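Chapter 2
Comparing Grippers on Soft Things

Pick up a coffee mug, then pick up a bedsheet. The mug keeps its shape no matter how you grab it. The sheet folds, slides, bunches up and hides its own corners, and your fingers sort all that out before you've had time to think! Getting a gripper to do even part of that job is one of the most enjoyable problems in this book, and it's where we start comparing hardware in earnest.

Our main source of data is the Viltstead trials, led by Yolotzin Ochoa. Her group ran 2,869 grasps on cloth with two hand-held grippers, the Gredell and the Skirnel. A hand-held gripper is a great way to begin – you supply the arm, so whatever goes wrong is down to the fingers or to you. Of those grasps, 1,103 were made on cloth left in a heap, and the rest on cloth laid flat. Keep those two groups apart as you read. A gripper that does well on flat cloth may pinch far too many layers in a heap (we'll see this happen in Section 2.2), and a single average over both would hide it.

Before you turn to the tables, try this with a blanket on your own bed. Crumple it, press one finger and your thumb into the highest fold, and lift. Then do it again from the side. Write down how many layers you caught each time, and how hard you had to push before the cloth gave you something to hold – we'll use your notes in the first exercise. 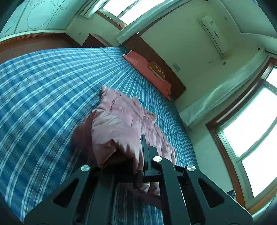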